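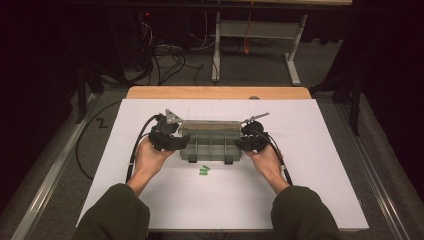 Small parts are stored by cell, and the size of the cell sets the limits of any storage system built on it. A cell that is too large invites mixing; one that is too small forces a single type of part to be split between two places, and the count is soon lost. The clear compartment box is the usual starting point. Its interior is divided by vertical dividers that can be seen through the walls, and its lid is held by latch tabs along the front lower edge, so the contents can be checked with the lid closed. Pieces still outside the box, such as the three small green ones lying in front of it, should be kept together in one cluster on a plain white surface until a cell has been assigned to them.

## Chapter 10: Compartment Storage

This chapter deals with boxes that have a lid and fixed or movable dividers. Open bins and drawer cabinets are treated in Chapter 11. The terms follow Pasichnyk's system, first drawn up for the parts store at Drutora, where 507 types of small parts were held in 45 boxes.

### 10.1 Terms

**Cell** – the smallest closed space in a box, bounded by walls, dividers, floor and lid.

**Fill level** – the height of the contents divided by the inside height of the cell. A level above 0.8 is not advised for loose parts.

**Migration** – the movement of parts from one cell to the next over the top of a divider. It occurs mainly when a box is carried on its side or when the lid does not meet the dividers.

Migration is the most common fault in boxes with movable dividers. Section 10.2 gives a test for it and Section 10.3 the rules for choosing divider height.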